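CAT-127: Catudik nav: robot backs away during shared table carry, grip timeout follows
Component: local costmap / carried-object filter
Reported by: Brarnholm site integration
Status: Reopened
Priority: High

Summary

During two-party carry (person on the far end, robot on the near end) the local planner stops the base as soon as the table is lifted. It then commands a slow reverse. The person at the other end is still holding on, so the wrist force goes over the limit and the carry task aborts with GRIP_TIMEOUT. Solo carries of boxes and chairs are fine on the same build.

Steps to reproduce

1. Start the carry task with the long table model selected.
2. Wait for both ends to be held and confirm the lift.
3. Send any goal along the long axis of the table.

Expected: base follows the force from the other end, and the tabletop is left out of the obstacle layer.
Observed: tabletop is marked as an obstacle starting just ahead of the base. Planner reports "start in collision" and goes to recovery.

Log, first failure

carry: state LIFT -> FOLLOW
object_filter: mask applied, source=model
local_costmap: new cells inside footprint margin
planner: start pose in collision
recovery: backup requested
wrist: force limit exceeded
carry: abort, reason GRIP_TIMEOUT

Saturday, morning

Replayed the bag offline. The mask is being applied, but it is too short. It covers the near part of the tabletop and stops well before the far edge. Everything past that goes into the costmap as a flat obstacle at table height. The model file was measured from the shorter table we used at Brarnholm in the spring and was never updated.

Corrected the length in the model. Planner no longer reports collision at the start pose. Marked as fixed and went to run it live.

Saturday, 2:40 p.m.

Failed again, differently. The base follows for a few seconds and then stops. No recovery this time, only repeated "goal blocked" messages. Costmap dump shows two small blobs at the far end of the mask, one on each side. They move with the table.

My first guess was the people tracker, so I turned it off. No change. Turned off the depth inflation too. No change, and I put it back.

The blobs are the hands. The mask is cut exactly to the table outline, so anything that wraps over the far edge falls outside it. The person tracker should claim those points, but it needs a torso or a head to start a track, and with the head pitched down for the carry it never gets one. No track, so the points fall through to the generic obstacle layer.

Changes tried, in order:

- Padding the whole mask by 4 cm. Blobs shrink but stay.
- Padding the whole mask by more. Blobs go away, but so does the side of the bed, which sits close to the table on the right. Not acceptable. The planner drove as if that side were open and I hit the stop.
- Padding the far end only and leaving the long sides tight. Best so far.

Also checked whether the cables on the floor were adding to this. They are not. The ground filter drops them, and the cells under the tripod legs are correct and should stay. I would still like a separate ticket for the cables, because the base should know about them even if the planner may cross them.

Head view for the far-end-padding run, for comparison with the mask overlay in the bag:

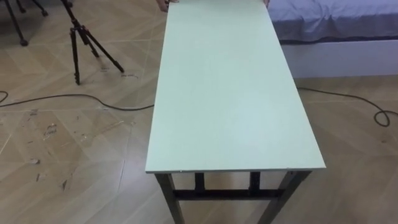

Uddin: End padding will hide the hands, but I don't think it should be the fix. If the person lets go and stands at the end of the table, you have now masked the part of the map they are standing in. Can you keep those points and tag them as "partner contact" instead? The planner can ignore the tag in FOLLOW and respect it in every other state. Lurier has a branch with the tag field already in the message, it just isn't read by anything.

Reply from site

Agreed on the risk. I had only tested FOLLOW. Pulled the Lurier branch and it builds against our version after one rename in the costmap plugin.

Current state:

- Model length corrected, merged.
- End padding reverted.
- Points in a strip at the far edge get the contact tag while the carry state is FOLLOW. On any other state they go back to normal obstacles within one update.
- Recovery "backup" is disabled while the wrist is loaded – it should never have been allowed with somebody on the other end.

Ran 2 carries in simulation with the tag, both completed. Not run live yet.

Still open

Turning in place with the table held. The strip is computed in the base frame and lags the tabletop when the wrist yaws, so tagged points flicker back to obstacles. Needs to be computed from the object pose. Leaving this ticket open for that and raising the cable item separately.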